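Wicker Baskets: How I Clean Them, Fix Them and Keep Them From Falling Apart

I have a thing for woven baskets. They hold my mail, my onions, my scarves, the dog's toys and (for one strange winter) all of our remote controls. What they also hold is dust, and for years I just ignored that part. Then I tipped one out over the kitchen counter before company came and, well, let's say I wiped the counter twice.

So these are my basket habits now. Nothing fancy, and most of it you can do with stuff from under the sink.

1. Empty it and knock it out

Take it outside, turn it upside down and smack the bottom with your open hand. Turn it a quarter and smack it again. Crumbs love the corners, especially the rounded ones where the strands bunch up close together.

2. Vacuum before you get anything wet

Dust plus water is mud, and mud in a weave is there for good. I use the soft brush attachment on low and go with the strands first, then across. My old Korkska hand vacuum does fine. If the suction is too strong for an old basket, hold a piece of nylon stocking over the nozzle.

3. Go after the holes

A dry paintbrush is my favorite tool here, the cheap 2 inch kind with the bristles cut short so they're a bit stiff. Poke it in at an angle and flick. For the really tiny gaps I switch to an old toothbrush, and I do the rim last because braided rims take forever!

4. Wipe, don't soak

One drop of dish soap in a bowl of warm water, a cloth wrung out hard, and quick strokes. Test dark baskets on the bottom first. I had a black one from Langlois that left gray streaks all over a dish towel, and I still use that towel for shoes.

5. Check it against something white

Put the basket on a white table or an old sheet and tip it so you're looking right down into it. With a dark weave every clean gap shows up as a little bright speck, and the clogged ones stay dark. It's weirdly satisfying – I end up going back for one more round with the toothbrush every time. 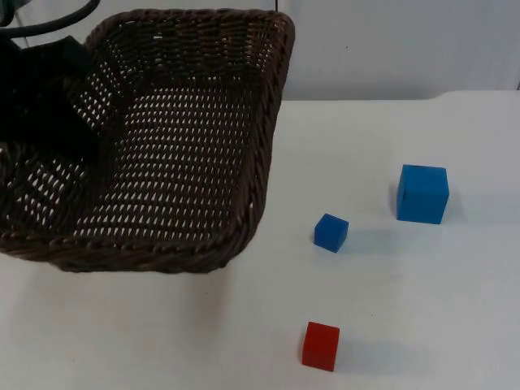 6. Let it dry longer than you think

Overnight, on its side, near an open window. Keep it away from the radiator or natural wicker will get brittle and start snapping at the corners. If it still smells musty in the morning, give it another day.

7. Deal with the snaggy bits

Loose ends catch on sweaters, ask me how I know. Long ones get tucked back in with a blunt needle and a tiny dab of wood glue. Short ones I snip flush with nail scissors. Stiff little hairs on a rim come off with a light rub of fine sandpaper – if the basket is painted or stained, go easy or you'll have a pale patch.

8. Line the ones that work hard

Onion skins get through any weave. A folded paper bag cut to fit the floor does the job and costs nothing, and when it's grubby it goes in the recycling.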